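4.2 Workspace and hand-held grippers

The build took place in a shared workshop in Nedport, in a bay that we were allowed to keep set up between sessions. The floor there is carpeted and we hung dark curtains round the walls, mainly to keep the lighting the same from one evening to the next. A single wooden table serves as the work surface. Earlier versions of the Virno rig used a folding bench, which moved whenever the operator leaned on it, and those recordings were dropped.

Two matching grippers are used, one in each hand. The bodies are black and each carries a gray mounting plate on top, drilled so that parts can be moved without making a new plate. The first plates were bent by hand in July and had to be redone after the holes failed to line up. Jaw travel is read 50 times a second. The operator wears black sleeves down to the wrist.

The cloth task is the simplest of the set. A white cloth is left bunched on the table next to a white plastic basket with perforated sides, and the operator is asked to put it in the basket (Figure 3). Either gripper may be used. We gave no instruction on where to take hold, and operators differed a good deal in this: Chia-hao Hsueh mostly pinched the nearest fold, while Ho-yin Tse tended to reach for the top of the heap. Each operator worked in blocks of 200 attempts with a rest between blocks.

In all, 3789 attempts were recorded. We kept 3000 of them for training. The rest were set aside where the jaw reading dropped out or the cloth went over the edge of the table. Cable drag on the wrist was the most common complaint, and the Flirwood workshop, which has since copied the design, routes its cables along the forearm instead. We have not tested that change ourselves.

Figure 3. The cloth task, with the right gripper holding the cloth beside the empty basket and the left gripper open near the front of the table.
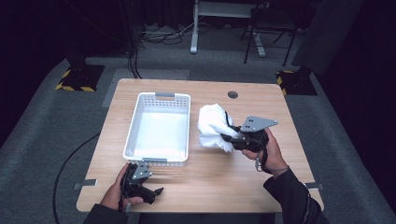 Page last changed: Jan 24, 2019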